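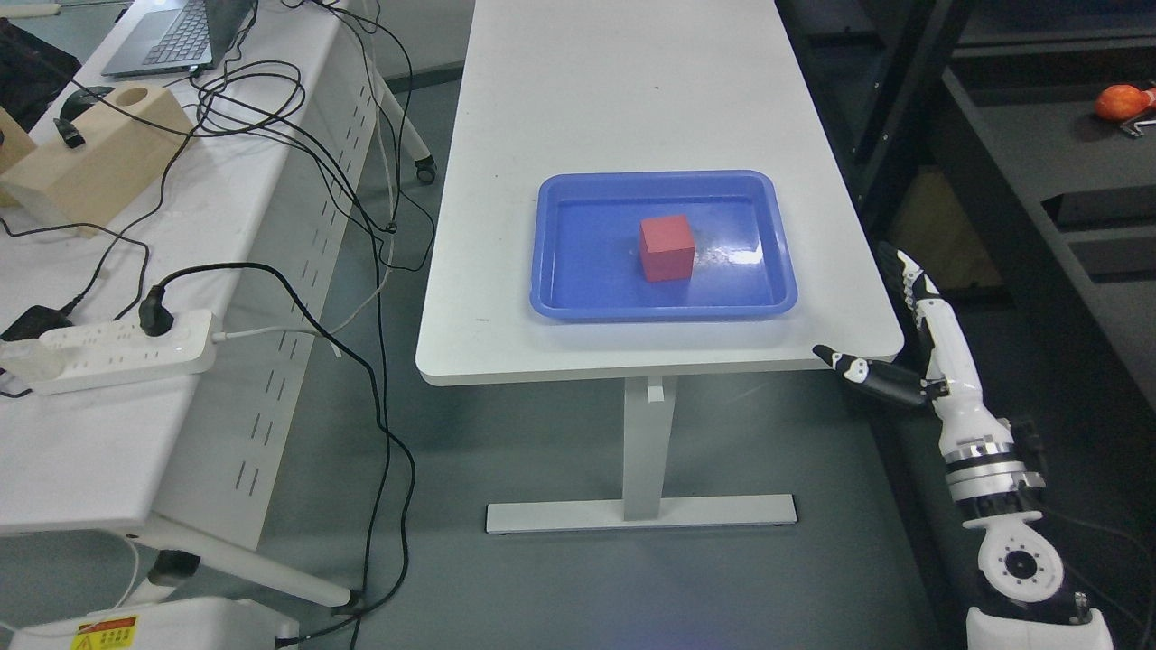 Re: [wetari-lending] Transit holds, overdue bags and the new label rule

Lists > Wetari Library Network > Lending and Courier > Thread

From: Robel Woldegiorgis
To: wetari-lending
Subject: Re: Transit holds, overdue bags and the new label rule

Dear colleagues,

Thank you to everyone who replied to the draft lending procedure, and in particular to the Gondotbridge branch for the detailed message quoted below. The Lending Office has now reviewed the comments. Answers to the Gondotbridge questions are given in the order in which they were raised, followed by some points that apply to all member libraries.

> From: Sumeya Woldegiorgis, Gondotbridge Branch
>
> Colleagues,
>
> We have read the draft and support most of it. Four matters need to be settled before our desk staff can work from it.
>
> First, the draft says that an item is "in transit" from the moment it is scanned at the sending desk. At Gondotbridge an item may be scanned in the evening and not leave the building until the next courier call, and over a holiday the wait can be longer. Patrons see "in transit" in their accounts and telephone us to ask where the book is. Could the status change when the bag is sealed instead?
>
> Second, Section 4 asks for the destination label to be placed inside the front cover. Our staff have always used a paper band around the outside, held with a rubber band. Sorting bags is much quicker when the label can be read from the spine side. We would ask that the band be kept for hardcovers at least.
>
> Third, who pays when an item is lost between two branches? The draft names "the responsible library" and does not say which that is.
>
> Fourth, we still hold a stack of items that belong to Drukine and were sent to us in error. Drukine has asked us to keep them until its shelving work is finished. Should these be counted as our loans, as Drukine's loans, or as neither?
>
> I would be grateful for an answer on the second point before we order more supplies.
>
> With thanks,
> Sumeya Woldegiorgis

1. Transit status

The Lending Office agrees that the present wording causes confusion. The catalog software, which is supplied by Nørgaard, does not have a separate step for sealing a bag, and the supplier has advised that one cannot be added during the current contract. The status itself will therefore stay as it is. What can be changed is the wording shown to patrons. From the start of December, accounts will read "Being sent to your library" in place of "In transit", and the line beneath will state that delivery may take up to six working days. Desk staff should use the same words on the telephone.

Libraries that scan in the evening may, if they wish, hold the final scan until the morning of the courier call. This is left to each branch manager. Please do not hold items unscanned for more than two days, as they then appear on the shelf list and are requested again by other patrons.

2. Labels

The paper band may continue to be used on hardcovers. It should carry the destination code in capital letters, the item's last four barcode digits and the date of dispatch. Rubber bands are not to be used on any item, whatever its binding. They have marked page edges and torn several jackets, and the repair bench has asked more than once for the practice to end. Bands should be closed with a small piece of paper tape on the band itself – never on the book.

Paperbacks, audiobooks and children's board books take the slip inside the front cover, as the draft states. Section 4 will be rewritten to show the two cases separately. Gondotbridge may go ahead with its supply order on this basis.

3. Lost items

"The responsible library" was poor drafting. The revised text will read as follows:

"An item is the responsibility of the sending library until the courier has signed for the bag. From that time until the receiving library has signed for the bag, it is the responsibility of the network. After that it is the responsibility of the receiving library."

Where a bag has been signed for on arrival and an item is later found to be missing from it, the receiving library has until the close of the next working day to report the fact. Reports made within that time will be treated as network losses and charged to the shared fund. Later reports will be considered one by one.

Members have asked how large the problem is. In the last reporting year the courier carried 3,770 bags between member libraries. The cost charged to the shared fund for lost and damaged items over the same year came to $1,815. Most of that sum was for large illustrated books, and the Lending Office would ask again that these be packed flat at the bottom of the bag with nothing loose above them.

4. Items held for Drukine

These should be counted as neither. Drukine will set the items to "Stored elsewhere" in its own catalog records, and Gondotbridge need take no action beyond keeping them together and away from the public shelves. If a patron asks for one of them, Gondotbridge may lend it in the ordinary way after telephoning Drukine to have the status lifted. The loan is then recorded for Drukine, as owner.

Other matters

Several members asked whether patrons may return an item to any branch. They may, and this has not changed. Interlibrary loans from outside the Wetari network are the exception and must go back to the desk that issued them.

The courier has asked that bags be left at the agreed collection point by 8:30 a.m. Drivers have been told not to wait. A branch that misses a call should not telephone the driver directly – please contact the Lending Office, and a second call will be arranged if one is possible.

Empty bags are again in short supply. Branches holding more than a week's worth are asked to return the surplus folded inside the next outgoing bag, with the zippers closed.

The revised procedure will be sent to this list once Section 4 has been rewritten. Comments on the wording in item 3 are welcome before then and should be sent to the whole list, so that all members can see them. Questions about a single account or a single missing item should come to the Lending Office privately.

Yours sincerely,

Robel Woldegiorgis
Lending Office
Wetari Library Network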